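Doltel Simulation Practice Project
Progress report to the Samosance Fund
June 14, 2018

Summary of the period

This report covers the work done since the last payment in February. Our task is to write good practice rules for two-arm manipulation tests made in simulation, so that results from one laboratory can be read and trusted by another. The draft rules now have 18 clauses, and four of them changed in this period. We are on schedule with the text and a little behind with the trial runs at our Cusside office.

1. Rules for the scene

The first group of rules concerns what must stand on the counter and how it is recorded. We agreed with our partner Hinds that household objects should be kept in the test scene even when the task does not use them. A clean counter gives better numbers, but it says little about a kitchen. The basket and the microwave oven are therefore fixed items, and their positions must be written in the test record before the first trial.

Shadows were a longer discussion. Some of the reviewers wanted to switch them off, as they change the colour of the work surface and can disturb the vision software. We have decided to keep them. The rule now says that the light settings must be the same for all runs which are compared, and must be reported together with the result.

2. Rules for holding small objects

The second group is about the grip. The coin task was chosen for the trial because a thin, flat object shows quickly if the rules are too loose. The draft asks that the operator states which arm is holding, how the object is oriented between the fingers, and where the second arm is kept in the meantime. The earlier version had no word about the second arm, and two readers told us this was a gap.

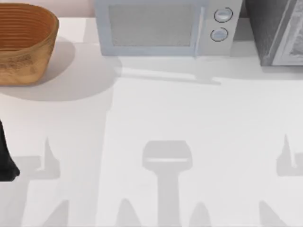
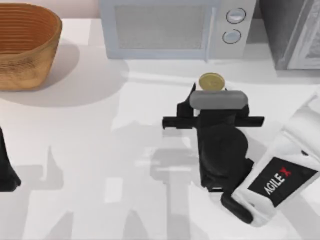 Views of the simulated counter; the coin is in the gripper in the second one.

3. Trial runs

We have planned 100 runs under the draft rules and the complete set of records will be delivered with the final report. The record form was too long in its first version, and operators left fields empty. We made it shorter and moved the optional remarks to the end. The archive holds 418 files at this moment, including the early tests, which will be marked clearly so that they are not mixed with the valid runs.

4. Difficulties

The main difficulty is the definition of a failed grip. Hinds counts a run as failed when the object moves in the fingers, while we count it only when the object is dropped. Both views are reasonable - but the rule needs one of them. We propose to record the two cases separately until the final version.

5. Next steps

We will send the revised clauses to the reviewers and finish the remaining runs. No change to the budget is requested. We would be grateful for the Fund's comments on section 4 before the text is closed.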